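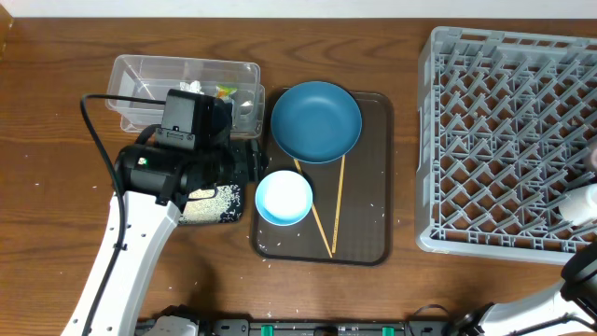
Page last changed: September, 16:20

List: tabletop-collection
Subject: Re: Table clearing task – when does an episode end?
From: Mared Wogan

Dear colleagues,

Thank you for the questions received from the Dremstead site. I reply to the main one in full because the same point has been raised by Trudau, and I would like both sites to work from one rule before the next batch is submitted.

The Dremstead operators wrote:

> We are recording the table clearing task with the tray, the blue plate,
> the small bowl, the chopsticks and the speckled container. There is rice
> on the tray and on the table as well. The written instruction says "clear
> the table and place the dishes in the rack." It does not mention the rice.
> Some of our operators end the episode when the last dish is in the rack.
> Others try to gather the grains with the gripper, and this can take
> longer than everything before it. Which do you want? Also, may we
> move the dish rack closer to the right arm between episodes? The
> reach is awkward for the plate.

On the first question: the episode ends when the last dish has been released in the rack and both arms have returned to their rest positions. Operators should not attempt to pick up single grains. The rice is part of the starting condition. It is there so that the system sees a used table during training, and it should stay where it falls when dishes are lifted or dragged. Wiping the table will be collected later as a separate task with its own instruction.

Each chopstick counts as a dish for this purpose. Please vary how they are laid out. In the last batch from Meredith, they were side by side in nearly every episode, and the trained policy did poorly when they were crossed or set at an angle. A loose V, with one stick partly under the plate, is the kind of start we would like to see more often.

On the second question: the rack may be moved between episodes, never during one. Keep its left edge more or less parallel to the tray, and change its position after every 20 episodes. If the plate is hard to reach, the operator may pass it from one arm to the other. Handovers are welcome, and we have too few of them.

Three further points arose from the review of the Tranari uploads.

Failed grasps. An episode with a dropped item is kept if the operator recovers within 30 seconds. Mark it "recovered" in the log. If the item leaves the table, stop and discard the episode.

Storage bin. The clear bin at the back of the table is not part of this task. Its contents may differ from one episode to the next, but the arms should not reach into it.

Wrist cameras. Check the cable on each arm before starting. A loop that catches on the gripper changes how the operator moves – and the system will learn that movement along with the rest.

Episodes already recorded with grain gathering need not be deleted. Please trim them at the point where the last dish is released, add "trimmed" to the log entry, and resubmit them under version 2 of the task sheet. The revised sheet will be posted to this list once both sites have confirmed that the wording is clear.

Regards,

Mared Wogan
Data Collection Coordination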